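Writing a Musical for Six Actors and No Orchestra: Final Report, New Work Practicum

1. What we set out to do

The assignment was to take an original one-act musical from outline to staged reading in a single term. Our group had one playwright, one composer and two people who said they were flexible, a word I now treat with suspicion. The piece is called Zindmont, after the mountain town where it takes place, and it follows the last season of a failing summer theater. We chose the subject because we felt we knew something about failure. By the end of the term we knew more.

The plan was simple. The book would be finished in the first month, the songs would follow, and we would rehearse in peace. I wrote the book, so I can report with authority that it wasn't finished in the first month.

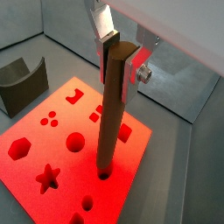 The first draft had an opening number, a closing number and a large hole where the story should have been. Our composer had written both songs before seeing any dialogue, and both were very good, which made things worse. I spent weeks building scenes whose only job was to get the characters into position to sing. It was the work of lining up a brown rod over a red-orange board full of cutouts, except that I kept reshaping the board to suit the rod. Our adviser read the result and asked which character wanted something. I said all of them. She asked me to point to the page.

2. The second draft

We threw out the opening number. The composer took this well for an hour. The new opening is a scene in which the box office manager, Khondokar, reads the advance sales aloud to a company that would prefer not to hear them. There is no music until she reaches the total, 976 dollars for the whole summer, and then the piano comes in under her. It was the first moment in the piece where a song started for a reason, and it had taken us until October.

Khondokar had been a comic walk-on with four lines. Once she had the opening she more or less ate the script. We cut a romance to make room for her, and neither of the lovers was missed at the reading – not even by the actors who had been playing them and were reassigned to the chorus.

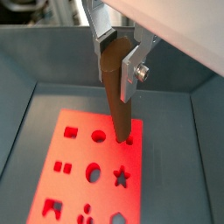 Cutting the romance also cost us the only duet, so the second half went twenty pages without anyone singing to anyone else. The composer's answer was an argument set to music, in which Khondokar and the director fight over whether to cancel the final show. The two of them never sing the same words. I wrote the lyric in one evening and rewrote it for the rest of the term. The version in the appendix is the one we performed, and I would still change the bridge.

3. Rehearsal

We had six actors and 2 rehearsals with piano. The remaining rehearsals used tracks that the composer made in Sotisum, the notation program on the lab computers, whose idea of a piano is somewhat stern. It also refused to slow down for a laugh, so the actors learned to do without one. When a real pianist arrived and waited for them, everybody stopped and looked at her.

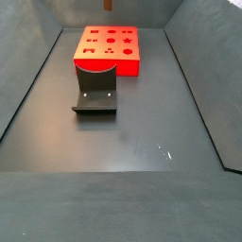 4. The Reading and What We Learned From It

The reading ran long. We had timed the script by reading it at a table, where people do not cross a room, turn pages or cry. The box office scene worked. The argument worked until the bridge. The finale, the one song that survived from the first draft, got the biggest applause of the night and had almost no connection to the plot by then. I have decided to be at peace with this.

The written responses asked for more of the town and less of the theater. Several people wanted to know what happened to Botberg, the rival company across the lake, which is mentioned five times and never seen. So did we. 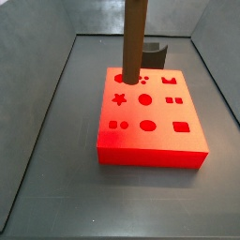 Would we write the songs first again?

Only if the composer promised to give them up when the story moved. We would agree on an outline first, then draft one scene and one song together before anything else gets written.

5. Next steps

We are revising over the winter. The bridge goes first, then the finale gets a new verse that mentions the plot. Botberg will either appear or be cut. The composer is in favor of giving them a song.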